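Dilix Brokthorpe Soft Gripper Set
Guide to safe use and good practice

Product overview
Downloads
Spare parts
Ask for a quotation

The Brokthorpe is an electric gripper for light robots that work close to people. It is used for textile parts, packed food, molded goods and other items which are easily marked by hard jaws. This page gives the main data of the set and also the rules which we ask every customer to follow when the gripper is put into service.

Please read the page together with the manual of your robot. When the two documents say different things about speed or force, use the lower value.

Main data

Article number: 1542-B
Mass without fingers: 960 g
Greatest gripping force: 121 N
Number of finger mounts: 2
Supply: 24 V DC, from the tool connector of the robot
Use: indoor, dry rooms only

What must be done before first use

A gripper is not a complete machine. The safety of the cell depends on the robot, the gripper, the part that is carried and the place where people stand. For this reason the gripper has no safety certificate of its own for your application, and we can not give one. The company that puts the cell together has to make the risk assessment and keep it in writing.

For industrial robots the general standard is ISO 10218, in two parts. The first part is for the robot itself and the second part is for the system and its integration. ISO/TS 15066 gives more guidance about robots which share a space with people, including limits for contact on different areas of the body. The standard for risk assessment of machinery is ISO 12100. Please check with your local office which edition is valid in your country, as the editions are revised from time to time.

We recommend that the assessment includes at least the following questions.

Can a hand come between the finger and the part during closing?
Can a hand come between the finger and the housing during opening?
What happens with the part when power is lost?
Does the carried part have a sharp edge or a corner?
Who is allowed to change the force setting, and is the change recorded?

The second question is forgotten very often. Most people look only at the closing movement, but a finger that opens wide also moves toward something.

Soft does not mean safe

Many customers ask us if a soft finger makes the risk assessment unnecessary. It does not. A soft surface spreads the pressure of a contact over a larger area and this is good, but the drive behind it has the same force as before. A finger pad also becomes harder with age and with some cleaning liquids. Please make the force measurement with the pads that will be used in production, and make it again when you change to another pad type.

The force must be measured with a suitable instrument, at the place where contact is possible. It is not enough to copy the value from the software screen. The screen shows the setting of the drive, and the contact force depends also on the speed, the moving mass and the position of the arm.
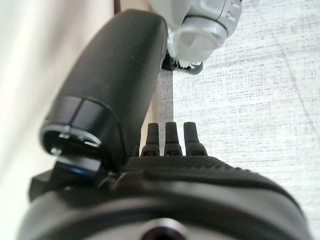 When the force has been measured, write the value on the cell record with the name of the person who measured it. We send an empty form with every set. You can also use your own form if it has the same fields.

Force and speed in daily work

Start always with the lowest force that holds the part. Raise it in small steps until the part does not slip during the fastest movement of the program, then stop. In our experience many users begin in the middle of the range and never come back down.

For teaching by hand, the robot must be in its reduced speed mode. Keep the enabling device in your hand during the complete teaching and do not fix it with tape or a band. The gripper should be opened and closed only by the person who is teaching. If a second person stands at the cell, agree on a clear word before each movement.

Cables must be led along the arm with some free length at every joint. Turn each joint slowly to both ends of the path used by your program and look at the cable while you do it. A cable that is pulled tight can damage the connector long before the damage is visible from outside.

Inspection

At the start of each shift:
Look at the finger pads for cuts and for loose edges.
Move each finger lightly by hand, with the power locked off. There should be no play.
Check that the mounting screws are present.
Press the emergency stop once and confirm that the robot stops.

Each month:
Check the screw torque with a torque wrench. The values are in the manual.
Clean the housing with a soft cloth and mild soap water. Do not spray.
Repeat one force measurement and compare it with the cell record.

If the new measurement is higher than the value in the record, take the cell out of service and find the cause. Do not correct the record to fit the measurement.

Pads must be changed as a pair. An old pad on one side and a new pad on the other side will hold the part at a small angle, and operators often try to correct this with more force.

Changes to the gripper

Customers are free to make their own fingers. Drawings of the mounting surface are under Downloads. After a change of finger length, shape or material, the risk assessment has to be looked at again for the points that are touched by the change. This applies also for a small change, for example a printed cover over a screw head.

Please do not drill the housing. A drilled housing can not be repaired under warranty.

Training

One person for each shift should be trained on the gripper. The course is given online by Yuzhen Pan and takes one morning. It covers the force measurement, the change of pads and the filling in of the cell record. Customers of the older Plada gripper can join the same course, but must tell us before, so that we prepare the correct screens. For Plada the force values on this page are not valid.

Delivery contents

Gripper with mounting flange
Set of finger pads, fitted
Spare set of finger pads
Tool cable
Form for cell record
Printed manual in English

The measuring instrument is not part of the delivery. We lend one to customers for the first setup, for two weeks, against the cost of transport. In July we calibrate the loan instruments and they are not available during this month.

Questions about the application and the standards are answered by Weidong Yu, technical support. Please write the article number and the serial number in your message, and attach the cell record if you have one already.

Page last revised: February 6, 2024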